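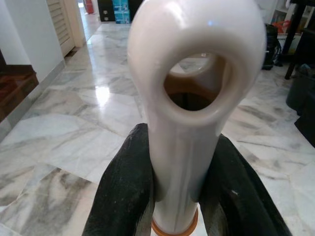

White tube with the loop at the top, amber ring round the base. Marble floor behind.

Filed under: Out & About > Open Days

Quick one, typed on the train home. Battery on 300-and-something minutes according to the laptop, which I don't believe.

Went to the Staston open day Monday. Got there late, missed the welcome, missed the coffee. Sign-in sheet, sticker, off you go. Thắng Tôn was taking our group round and he doesn't dawdle. Nice bloke. Talks over his shoulder.

The house part first. They've fitted out the ground floor like somebody's home and that's where most of the visitors got stuck, me included. White walls, grey skirting, a bit of dark brown wooden furniture against one side. And the floor! Marble, big polished tiles, white and pale grey with darker veins going across on the diagonal. Shiny as anything. Lights bounce straight off it. Two kids in socks had worked this out before the rest of us had our stickers on.

Asked Thắng what it's like to keep clean. Microfibre mop, hardly any water, no vinegar ever. He said vinegar twice. Somebody at the back had obviously been using vinegar.

Then on to the hard-to-place objects, as the handout calls them. Odd shapes, handles, loops, bendy bits. The stuff that ends up on your floor becuase it doesn't stack and won't stand up. I liked the white one best. Glossy, creamy, a bit pink if you catch it right. Hole through the loop, and a brownish-orange rim showing inside.

Eun-seong Sun took over at this point, much slower talker, thank goodness. Her thing is colour. Pale things on pale floors. She reckons half the stuff people lose at home is lying in plain sight on a floor the same shade. Had us all look down the room from the doorway for a minute. Fair point. My own bathroom is white on white and I've been hunting for a bottle cap in there since August.
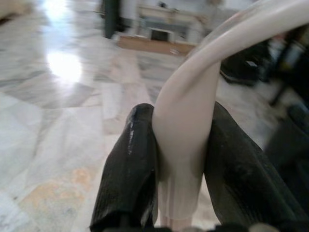
Pinkish off-white curve, thin ridged bit at the bottom. More of that marble.

Spent a while on the curves too. A smooth rounded shape is a pain to shelve, rolls off, leans on its neighbour. Eun-seong's fix is hooks for anything with a hole in it and a shallow tray for the rest. Not deep bins. I have deep bins. Wrote down "shallow tray" and underlined it.

Lunch was in the Brustell hall next door. Sausage roll, decent. Queue terrible. They'd put out 300 chairs and it still wasn't enough, I ate standing up next to a coat rack. Program said 400 booked for the day so you'd think someone would of done the sums.

Afternoon talk on storage at home, room called Geum, up the stairs and left, then left again. Slides wouldn't load for ten minutes. Good once it got going. Didn't stay for questions, train.

If you're going next time: wear flat shoes, park on the far side, skip the gift shop. Esora shuttle from the station is free but only every half hour. Do the house first while it's quiet.

More on the Geum talk if I can read my notes.

Posted in Open Days | Leave a comment
Contact | Copyright the author | Back to top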